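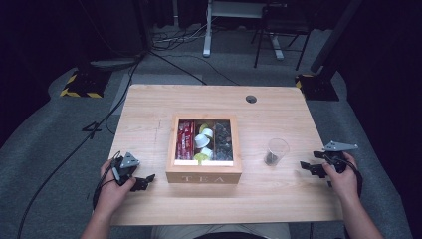 I have a complaint about choice, and it starts with my cousin's wedding list. Lăcrămioara Enache (she'd want me to use the whole name) needed a toaster, so the two of us sat down one evening in November and looked at toasters on Bitholm for what I thought would be ten minutes. The site had 100 of them. We got up at midnight with no toaster and a mild headache.

I know the standard answer. More choice means everybody gets what they want! And sure, I wouldn't go back to the one hardware store of my childhood, where paint came in white and the other white. But I think we've quietly handed shoppers a job that used to belong to the store. Somebody at the old place had already tossed out the bad toasters. Now I get the bad ones mixed in with the good ones, plus a filter for "finish," and I'm the buyer, the tester and the complaints department.

My neighbor Donal Carroll disagrees with me about this every time it comes up. He loves comparing. He spent most of a winter picking a mattress, kept notes, and ended up with the Flalusus, which he talks about the way other people talk about their grandkids. Fine, Donal! Some folks fish. But he's retired and I'm not, and I don't think the rest of us should need a winter.

What I want is a short list from a person willing to be blamed for it. There's a kitchen shop near me called Ejigu that carries 2 kettles. I asked the woman at the register which was better and she pointed at the cheaper one without looking up from her phone. I've had it ever since, and I've never once wondered about the others.

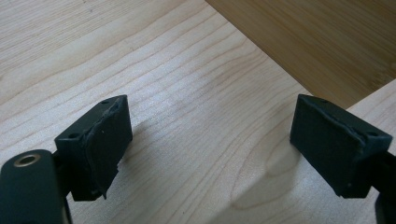

*Pale wood, up close.*

Restaurants figured some of this out a while back. Groma, the place by the bus station, used to hand you a menu as thick as a church hymnal, and last spring they cut it to 27 dishes. People grumbled for a month (I was one of them, I miss the dumplings). Then the food started coming out faster, and I stopped asking the waiter for five more minutes.

We did get the toaster in the end, by the way. Lăcrămioara's mother bought one at the supermarket, the only kind they had, and it toasts a little dark on the left side.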